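Die gelbe Tonne und das gute Gewissen

Wie Bürobetriebe Abfall trennen, was davon übrig bleibt und warum die schönsten Quoten meist dort entstehen, wo keiner nachwiegt

Der Ordner, den mir Pascual Troncoso über den Tisch schiebt, ist grün. Natürlich ist er grün. Auf dem Rücken steht »Wertstoffkonzept«, darunter das Logo der Hausverwaltung Barnard, die in der Stadt elf Bürogebäude betreut und seit zwei Jahren damit wirbt, dass in ihnen 88 Prozent der Abfälle »einer Verwertung zugeführt« werden. Ich bin gekommen, um zu erfahren, was dieser Satz bedeutet. Nach einer Stunde weiß ich es ungefähr, und Troncoso, der das Konzept verantwortet, wirkt etwas müder als zuvor.

Verwertung ist ein dehnbares Wort. Wer eine Joghurtschachtel verbrennt und mit der Wärme ein Wohnviertel heizt, hat sie verwertet, und zwar energetisch. Wer aus ihr wieder einen Becher macht, hat sie ebenfalls verwertet, diesmal stofflich. In der Broschüre von Barnard stehen beide Wege in einer Säule, und diese Säule ist hoch. Wie hoch wäre sie ohne die Verbrennung? Troncoso blättert. Das werde getrennt erfasst, sagt er, aber nicht getrennt ausgewiesen. Später schickt er mir die Zahl doch noch, ohne Kommentar in der Mail: 41 Prozent.

Das ist kein Skandal. Es ist nicht einmal ein schlechter Wert für ein Bürohaus, in dem Menschen mittags aus beschichteter Pappe essen und die Gabel gleich mit hineinwerfen. Nur steht die andere Zahl auf dem Plakat im Foyer.

Der Weg durchs Haus

Adi Kwok leitet die Nachtschicht der Reinigungsfirma Kovalchuk, und wer wissen will, wie in einem Büro getrennt wird, sollte mit ihr gehen und nicht mit der Nachhaltigkeitsabteilung. Sie fängt oben an und arbeitet sich nach unten. Im vierten Stock sitzt eine Kanzlei, dort ist das Papier sauber, weil alles Vertrauliche ohnehin in verschlossene Behälter wandert. Im dritten sitzt eine Agentur. »Dritter Stock ist Sushi«, sagt Kwok und meint damit Sojasoße im Altpapier.

Ihr Wagen hat zwei Säcke. Das ist der Punkt, an dem die meisten Mitarbeiter, denen man davon erzählt, misstrauisch werden: Vorn stehen drei oder vier verschiedene Behälter, hinten fährt ein Wagen mit zwei Säcken vor. Wird da alles wieder zusammengekippt? Kwok kennt die Frage und kann sie nicht mehr hören. Papier holt eine Kollegin in einem eigenen Durchgang, Glas nimmt der Hausdienst mit. Bleiben Rest und Leichtverpackung, macht zwei Säcke. Wenn allerdings im gelben Behälter Kaffeesatz liegt, kommt der Beutel zum Rest. Das entscheidet sie mit einem Blick, in vielleicht einer Sekunde, und im Vertrag steht dazu kein Wort.

Wie oft das vorkommt? Sie hebt die Schultern. Es führt niemand Buch darüber, und sie hätte auch keine Lust dazu. Vergütet wird die Fläche. Ein Beutel, den sie zweimal in die Hand nimmt, bringt ihr nichts ein außer einem späteren Feierabend.

An dieser Stelle darf man sich schon fragen, was eine Quote wert ist, deren wichtigste Entscheidung nachts im Vorbeigehen fällt. Barnard rechnet mit dem Gewicht der Container im Hof. Was in den falschen Container geraten ist, zählt zunächst einmal als das, was auf dem Container steht. Erst die Sortieranlage sieht, was wirklich darin liegt, und deren Befund kommt, wenn überhaupt, als Sammelwert für eine ganze Tour zurück.

Der Glaube an die Farbe

Es gibt eine kleine Industrie, die davon lebt, dass Menschen angeblich richtig trennen, sobald man ihnen die richtige Farbe hinstellt. Gelbe Deckel, blaue Deckel, Piktogramme, Bodenaufkleber. Leandro Carrasco verkauft so etwas. Seine Firma Vellari stattet Büros mit »Trenninseln« aus, und er redet darüber mit einer Begeisterung, der man sich schwer entzieht, solange man sitzt und Kaffee bekommt. Die Farbe müsse aus der Bewegung heraus lesbar sein, sagt er. Der Mensch komme mit dem Becher in der Hand, er denke an sein Telefonat, da habe der Deckel einen Augenblick Zeit.

Ich frage nach Messungen. Es gibt welche. Bei einem Kunden sei der Fehlwurf nach dem Umbau stark gesunken. Wann wurde gemessen? In der Woche nach der Einweihung. Und danach? Danach habe der Kunde keine weitere Messung beauftragt.

Jeder, der schon einmal in einem Büro gearbeitet hat, in dem eine neue Regel eingeführt wurde, kennt diese erste Woche. Man hält sich daran, weil die Rundmail noch oben im Postfach steht und weil die Kollegin aus der Verwaltung sichtbar in der Teeküche wartet. In der fünften Woche steht dort keine Kollegin mehr.

Carrasco ist klug genug, das nicht zu bestreiten. Er sagt, dann müsse man eben nachschulen. Schulungen bietet Vellari auch an.

Dabei spricht durchaus etwas für die einfachen Dinge. Ein Behälter, den man mit dem Fuß öffnet, wird eher benutzt als einer, dessen Deckel man anfassen muss. Das sagen mir alle, mit denen ich rede, auch jene, die sonst in nichts übereinstimmen. Ein kleiner Treteimer mit gelbem Deckel und gelbem Pedal auf dem Teppichboden an der Wand kostet wenig und braucht keine Einweihung. Ob der Eimer am Ende mehr leistet als die Insel aus Eichenfurnier, kann mir freilich auch keiner belegen. Es hat bloß niemand ein Interesse daran, es zu behaupten.
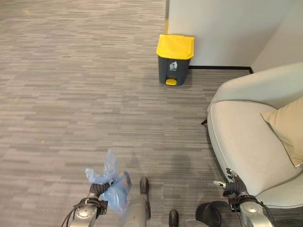

Was der Hof erzählt

Ieuan Landeg hat früher für einen Entsorger Touren geplant und prüft heute auf eigene Rechnung Abfallbilanzen, meist für Firmen, die einen Bericht abgeben müssen und kalte Füße bekommen haben. Wir treffen uns im Hof eines Barnard-Gebäudes neben den Containern. Er klappt jeden Deckel auf, schaut kurz hinein und klappt ihn wieder zu.

Sein Einwand gegen die großen Quoten ist technischer, als ich erwartet hatte. Leichtverpackungen heißen so, weil sie leicht sind. Wer nach Gewicht bilanziert, kann im gelben Container so gut oder so schlecht trennen, wie er will, am Gesamtwert ändert es kaum etwas. Eine Palette ausrangierter Aktenordner dagegen reißt das ganze Quartal heraus. Landeg erzählt von einem Kunden, dessen Quote in einem April steil nach oben ging. Die Geschäftsführung lobte die Belegschaft, es gab Kuchen. In Wahrheit war das Archiv geräumt worden.

Ob er den Kunden darauf hingewiesen habe? Ja, schriftlich. Der Kuchen war da schon gegessen.

Ganz so leicht möchte ich es mir mit dem Spott nicht machen. Die Alternative zu einer schlechten Messung ist in diesem Gewerbe meist gar keine, und Landeg selbst würde eine geschönte Bilanz jederzeit einer fehlenden vorziehen, weil man in der geschönten wenigstens nachfragen kann. Ihn stört, dass die Nachfrage ausbleibt. Die Zahl wandert vom Entsorger zur Hausverwaltung, von dort zum Mieter und vom Mieter in dessen Jahresbericht, und auf jeder Station verliert sie eine Fußnote.

Das Haus ohne Eimer

Bleibt die radikale Variante. Bei Kasari, einem Softwarehaus mit mehreren Etagen am Stadtrand, wurden die Papierkörbe an den Schreibtischen abgeschafft. Wer etwas wegwerfen will, muss aufstehen und zu einer der Sammelstellen gehen. Hipólito Barrientos, der den Betrieb des Gebäudes leitet, nennt das eine pädagogische Maßnahme. Auf Nachfrage nennt er es auch eine Einsparung, denn die Reinigung muss nun nicht mehr an jeden Platz.

Der Restmüll ging zurück, und zwar deutlich. Barrientos zeigt die Kurve gern. Ich glaube ihm die Kurve. Ich bin mir nur nicht sicher, was sie abbildet. In den Wochen nach der Umstellung, das räumt er ein, waren die Mülleimer an der Bushaltestelle vor dem Eingang auffallend voll, und die Stadt hat deswegen angerufen. Außerdem stehen unter manchen Schreibtischen inzwischen Pappkartons, über deren Zweck man nicht lange rätseln muss. Barrientos lässt sie stehen. Er habe genug Streit um die Klimaanlage.

Umgerechnet auf die Beschäftigten ist Kasari trotzdem das beste der Häuser, die ich für diesen Text besucht habe, auch wenn man die Bushaltestelle großzügig einpreist. Die Leute werfen offenbar weniger weg, wenn sie dafür laufen müssen. Einige bringen eine Dose mit statt der Schale vom Imbiss. Das hätte man freilich auch ohne Konzept und Ordner herausfinden können, indem man einen Eimer wegstellt und abwartet.

Troncoso hat mir inzwischen noch einmal geschrieben. Man überlege bei Barnard, im nächsten Bericht beide Werte zu nennen, den mit und den ohne Verbrennung. Die Abstimmung mit den Mietern laufe. Einige hätten allerdings Bedenken, die Darstellung könne »in der Außenwirkung missverständlich« sein. Das Plakat im Foyer hing bei meinem letzten Besuch noch, und auf dem Tresen darunter stand ein halb voller Kaffeebecher.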